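O furto na arrecadação

Na sexta-feira de manhã desci à cave para ir buscar a bicicleta e o cadeado da arrecadação estava no chão, cortado. A porta tinha ficado encostada, por isso quem passasse no corredor não dava por nada. Levaram a bicicleta, uma caixa de ferramentas e um berbequim que usei duas vezes. Deixaram os pneus de inverno e as malas.

Liguei para a esquadra às nove e disseram-me para ir lá pessoalmente. Esperei uma hora e meia. O agente que me atendeu foi correto, escreveu tudo devagar e perguntou pelo número de série da bicicleta. Eu não o tinha comigo. Tinha a fatura da Tadberg, 638 euros, e isso serviu para o valor mas não para a identificação. O número acabou por aparecer em casa, na garantia, e tive de voltar à tarde para o juntar à queixa. 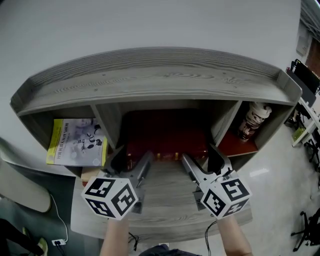 Foto: arquivo do blogue

Entretanto soube que foram arrombadas 3 arrecadações no mesmo piso. Uma vizinha do segundo andar ficou sem um aspirador e sem duas caixas de roupa de criança. O outro vizinho ainda não sabe dizer o que falta, está fora até ao fim do mês. A porta da garagem fecha mal desde abril e já tinha sido falada duas vezes na reunião do prédio -- ficou em ata, mas o arranjo nunca foi marcado.

Quanto ao seguro, o meu é da Ternbridge e cobre o recheio da casa. As arrecadações entram, mas com um limite próprio e com franquia. Pedi 1.181 euros pelo conjunto e propuseram-me 478. A diferença vem da desvalorização da bicicleta e do berbequim, para o qual não tenho fatura. Mandei uma reclamação por escrito e estou à espera.

Para quem estiver na mesma situação, o que me pediram foi isto: cópia da queixa, faturas, fotografias do cadeado e da porta, e uma declaração da administração a confirmar que a arrecadação pertence à fração. Esta última demorou quatro dias.

Comprei um cadeado novo, mais grosso, e guardei os pneus no mesmo sítio. A bicicleta seguinte, quando houver, fica no corredor de casa. A queixa continua aberta e até agora não recebi mais nenhum contacto da polícia.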